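Section 7: Running a Press Briefing

This section covers the setup and operation of a daily press briefing at the foreign ministry press office. It assumes you have finished Section 6 (Accreditation) and that the press list has been loaded into Skirham, the office's scheduling software. If the list is not loaded, stop and do that first. Names added by hand on the day do not carry over to the transcript.

The steps apply to the main briefing room at Wellidley House. For briefings held abroad or at a residence, use Section 9.

7.1 Before you start

You will need:

A duty officer login for Skirham
The guidance book for the day, in its final version
The seating plan
The room key and the key to the audio rack
The name of the interpreter on call, if one is booked

Note: The guidance book is final only when the cover sheet carries the initials of the head of press. A draft with comments still in the margin is not final, even if the text under the comments looks settled.

7.2 Preparing the guidance book

1. Open the day's folder in Skirham and select Guidance. Entries are sorted by country desk.

2. Check that each desk has filed. A gray tag means the desk has nothing to add. A red tag means the entry is late. Call the desk directly for any red tag left after 10:30 a.m.

3. Read every entry that mentions sanctions, visas, detained citizens or arms sales. These need a clearance line at the bottom with the name of the legal adviser. Send back any entry without one.

4. Compare the wording on each ongoing topic with the wording used at the last briefing. Use the Compare button. Reporters keep their own notes and will ask about a changed word.

5. If the wording has changed on purpose, add a short line under the entry marked "If asked about the change." The spokesperson needs an answer ready, even if the answer is only that the earlier statement still stands.

6. Print two copies. One goes to the spokesperson and one stays with the duty officer at the side table.

Caution: Do not email the guidance book. Entries often include background that is meant for the spokesperson and is not for release. If the spokesperson is traveling, use the secure reader described in Section 4.

7.3 Setting up the room

1. Unlock the room 90 minutes before the start time. Camera crews are let in 30 minutes after that.

2. Turn on the audio rack. The power switch is on the lower left. Wait for the green light before you touch the faders.

3. Test the podium microphone and the spare. Speak from the podium at normal volume and have someone listen at the feed box in the back of the room. The Hamann receivers lose signal when they are stacked, so lay them side by side.

4. Set the interpretation channels. Channel 1 is the floor, channel 2 is English. Other languages are assigned as booked.

5. Place the country name sign and the flags. If a visiting minister is taking part, ask the protocol desk for the order. Do not work it out from an old photo.

6. Put the reserved cards on the front row seats. Wire services sit in the center. The seating plan shows the rotation for the other seats, which changes in June.

Note: The room is approved for 206 people including crews. When the accreditation count in Skirham goes over that number, open the overflow room and route the video feed there before you let anyone in.

7.4 Announcing the briefing

1. In Skirham, select Notices, then New.

2. Enter the start time, the room, the name of the person briefing and whether questions will be taken. A statement without questions must be announced as such.

3. Choose the list. The full list has 371 addresses. The resident list covers correspondents based in the capital and is the right one for changes made on the same day.

4. Read the preview in full, including the subject line.

5. Select Send. There is no recall. A mistake has to be fixed with a second notice marked "Correction."

If the start time slips by 15 minutes or more, send a new notice. For shorter delays, an announcement in the room is enough.

7.5 The pre-brief

The pre-brief is a short meeting between the spokesperson, the duty officer and the desks with topics likely to come up. It is held in the side office one hour before the start – no later, as desks may need time to clear a new line.

1. Go through the top topics in the order you expect them.

2. Have one person ask the hard version of each question. Wiebke Rathjen, who wrote the office's question drills, recommends asking each one three times in different words.

3. Mark any question the spokesperson can't answer from the book. Decide on the spot whether a desk can supply a line or whether the question will be taken for a written reply.

4. Confirm which topics belong to another ministry. The spokesperson should refer those on and name the right office.

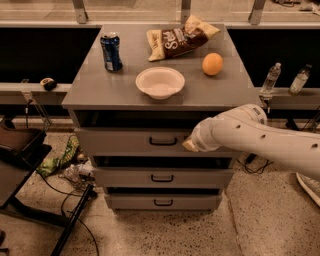 5. Close the pre-brief 20 minutes before the start. Changes after that go through the head of press only, and are written by hand into both copies of the book.

7.6 During the briefing

1. Start the Ciseck recorder before the spokesperson enters the room. Check that the counter is moving.

2. Note the time of each new topic. The transcript team uses these times to split the file.

3. When the spokesperson offers to take a question, write down the question, the reporter's name and the outlet.

4. If the spokesperson gives a wrong date, figure or title, pass a note to the podium. Use the yellow cards. Do not speak from the side table.

5. The senior wire reporter normally ends the briefing. If that has not happened by the time limit, signal the spokesperson that two questions remain.

Caution: Microphones stay live until the duty officer mutes them at the rack. Tell guests this before they go in – remarks made while walking off the stage are on the record if they are picked up.

7.7 After the briefing

1. Mute all channels, then stop the recorder.

2. Upload the audio to Skirham and attach your topic times.

3. Assign each taken question to a desk with a 5:00 p.m. deadline. Replies go to everyone on the list as well as to the reporter who asked.

4. Check the draft transcript against the audio for names and numbers. Errors in speech are left as spoken and marked with an asterisk, with the correction at the foot of the page.

5. Shred both printed copies of the guidance book and initial the log.

For problems with the audio rack or a failed upload, see Section 11.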